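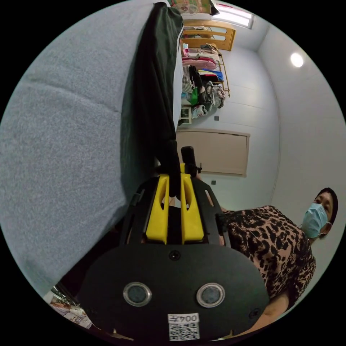 Most people who come to the Prultville clinic with long-term insomnia have already been told to fix their bedroom. They have bought blackout curtains, moved the phone charger to the kitchen, given up coffee after lunch and read the same list of tips in several waiting rooms. The tips are harmless and some of them are sensible, but as a treatment on their own for chronic insomnia they perform poorly. A change of fabric, say gray underneath and dark green on top, may make a bed nicer to look at, and people often report that they like the change. It does little for someone who has spent years lying awake and has learned to expect it. In this item we look at what we offer in place of the tips sheet, what our follow-up has shown so far, and what we still don't know.

The treatment is cognitive behavioral therapy for insomnia, usually shortened to CBT-I. It has been studied for decades and is widely recommended as the first thing to try, ahead of sleeping pills. The difficulty has been getting it to people. A full course with a trained therapist takes time, there are few trained therapists outside the larger towns, and family doctors often have ten minutes and a prescription pad. In our area the usual wait for individual treatment was long enough that many people stopped answering the phone by the time their turn came up.

Two years ago the clinics in Prultville and Tarnwood began running CBT-I in groups. The course is eight sessions, once a week, led by a nurse or counselor who has had the training and who meets with a psychologist for supervision. Teresa Dudek set up the Tarnwood groups and still leads one of them. Salvador Patrício supervises at both sites.

The first session is mostly about keeping a sleep diary. People write down when they went to bed, when they think they fell asleep, how long they were awake in the night and when they got up for good. We ask for estimates and we ask them not to check the clock to make the estimates better. Some people dislike this very much. Those who wear a sleep tracker often want to bring the readout, and they are welcome to, but we work from the diary. Trackers are fairly good at telling when a person is lying still and much less good at telling whether a person lying still is asleep.

The second session brings in the part that people find hardest, a set limit on time in bed. Someone who sleeps six hours a night but spends nine hours in bed will be asked to cut back to something close to six. They pick a fixed time to get up, count backward, and stay out of bed until the hour they arrive at. For many people that means 1 a.m. The first two weeks are unpleasant. People are sleepy in the daytime, they are short with their families, and a few ring the clinic to say that the treatment has made them worse. The leaders warn them about this ahead of time, and we don't go below five and a half hours in bed for anyone.

Not everyone should do it. We screen out people with bipolar disorder, untreated sleep apnea or a seizure disorder, and we ask about driving and about work with heavy machinery. People who drive for a living are offered a slower version, in which time in bed is trimmed by fifteen or thirty minutes a week. It takes longer to work and fewer people stay with it.

From the third session on, the group covers what to do when awake at night (get up, go to another room, come back when sleepy), what to do about naps, and the thoughts that tend to turn up in the small hours. One session is given over to medication. We don't tell anyone to stop their tablets. Those who want to come off them are put in touch with their own doctor and given a taper plan to discuss. The last two sessions are for widening the sleep window again and for planning what to do after a bad stretch, as most people will have one.

What the follow-up shows

Since the groups began, 504 people have started a course at one of the two sites. Of these, 78 percent came to at least six sessions, and it is their scores we know most about. Everyone fills in a questionnaire at the first session, the last session and six months later. Scores on the insomnia questionnaire fell between the first and last sessions, and for most people the drop was large enough to matter in daily life. At six months the scores had crept up a little and were still well below where they started.

Total sleep time changed less than people tend to expect. The typical person was sleeping only slightly longer at the end of the course. What had changed was how broken the night was, and how much they worried about it. We now say this in the first session. Some people come hoping for eight hours, and it is better for them to hear early on that the course may not deliver that.

There are good reasons to be careful with these results. We had no comparison group. People come to us when their sleep is at its worst, and some would have improved with no help from anyone. Those who dropped out are missing from the later questionnaires, and we can't assume that they did as well as the others. Aishwarya Naidu went through the attendance records last winter and found that people working rotating shifts were the most likely to leave before the third session. A fixed getting-up time is the backbone of the treatment, and it's very hard to keep one when the shift changes every few days. We were giving them a plan they couldn't follow.

The group format raises another question. Trials of CBT-I have tested it in groups, one to one, by phone and online, and all of these seem to help. The gap between them is harder to pin down. We chose groups mainly because we could treat more people with the staff we had. It may be that some people get extra benefit from hearing others describe the same nights, and leaders often say so. It may also be that others hold back in a group and would have done better alone. Our questionnaires can't tell us which.

There is also the matter of what the leaders do in the room. After the first year, Salvador sat in on sessions at both sites and found a fair amount of drift. Relaxation exercises had grown from ten minutes to half an hour in one group, and the review of diaries had been squeezed to make space. People enjoy the relaxation, so it's easy to see how this happens. But the diary review is where the sleep window gets set for the coming week, and when it's rushed, people go home with the wrong window or with none. The session outlines have been rewritten to put the diaries first, and leaders now bring one recorded session each term to supervision.

What we are changing

Three things will be different in the next round. The first is a separate course for shift workers, which Aishwarya is putting together with Eliseo Valdovinos. It drops the fixed getting-up time and works with an anchor period of sleep that can be kept on both day and night shifts, with planned naps around it. The evidence for this approach is thinner than for standard CBT-I, and people who sign up will be told that. The course will run at Tarnwood only until we have seen how the first groups do.

The second is a phone call between the second and third sessions. It's a short one, and the leader asks how the nights have been, whether the person is safe to drive, and whether the window needs adjusting. We lose more people in that week than in any other, and until now we had no contact with them until they failed to turn up.

The third is a proper waiting period comparison. Trinity Park at the Zultham research office has helped us draw up a plan in which people who agree to take part are assigned by chance to start right away or to start ten weeks later. Both groups fill in the same questionnaires. The wait is no longer than people have now, and anyone who would rather stay out of the study can join a course in the ordinary way. The plan is with the ethics board, and if it's approved we hope to begin in February.

We are sometimes asked about an app in place of the group. The Unnithan program, which several local doctors have been suggesting, covers much the same ground as our course and can be used at home. We have no objection to it. People who are comfortable with a screen and can stick to a plan by themselves may well find it enough. The leaders would ask only that anyone with one of the conditions listed earlier speak to a doctor before cutting their time in bed, whatever the program tells them.

Referrals

Adults who have had trouble sleeping at least three nights a week for three months or more can be referred by their doctor or can refer themselves. There's no need to stop any medication first. Bring a list of what you take, including anything bought over the counter, and if you have been tested for sleep apnea, bring the result. Evening groups start at 6:30 p.m. at both sites and last ninety minutes. Daytime groups are held at Prultville only.

Doctors who would like the screening form, or a copy of the follow-up figures with the dropouts shown separately, can ask for Teresa Dudek on extension 2059. Leave a message if she's in a session – she returns calls in the afternoon.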